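Jestby Homes: Bathroom Resetter, part-time, evenings

Posted 2025-01-24
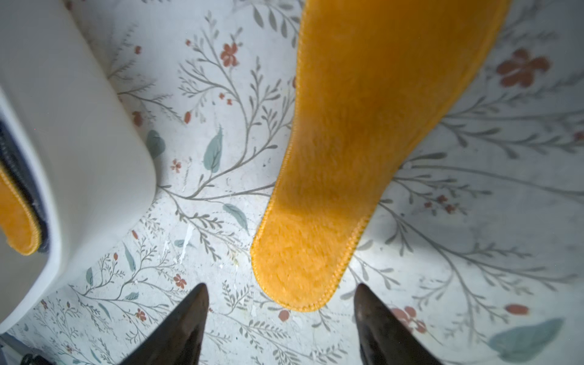 Mariama Aidoo would like it known that the mats are the whole job. Everyone who applies talks about tile and grout, she says, and then they start and spend the first week on their knees arguing with a rug. She has asked us to put this near the top so people stop being surprised.

Fine. It is near the top.

Jestby looks after furnished short-stay apartments in the Korletey building, and we need one more person to reset bathrooms between guests. You would not be the deep cleaner. The deep cleaner comes first, moves everything, and leaves it wherever gravity suggests. You come second and make the room look as if a calm adult lives there.

What that means on a normal evening:

Shake out the bath mats and the contour rugs and put them back. The contour rug hugs the toilet base. It has one correct position and a great many popular ones. Long mats go down flat, with the edges straight and the pile brushed one way.

Check the floor behind the toilet, where hairpins go to retire. The patterned floors have leaves, branches and small red flowers on them, and they are very good at hiding things that are also small and red. Get down and look.

Swap towels, refill soap, close the cabinet. Mats that smell of anything go in the laundry bag, and you take a clean set from the hall closet. The sets match. Please keep them that way. The mustard ones and the gray ones have been living together since October and it has not been a happy arrangement.

Pay is $20 an hour, with a $200 bonus after your first 2 months. Shifts are evenings, Sunday through Thursday, and you pick three. We supply gloves, knee pads and a lint brush that is better than it looks. There is an elevator. It works on most days, and you should be able to manage stairs with a laundry bag on the others.

You don't need experience. You do need decent knees, some patience with rubber backing, and the ability to see a crooked rug and be slightly bothered by it. If you are extremely bothered by it, also fine, Obed Nartey has been with us for years.

To apply, write a few lines to Kofi Tsikata at the Jestby front desk and tell him which evenings you can work. No cover letter. He reads them out loud.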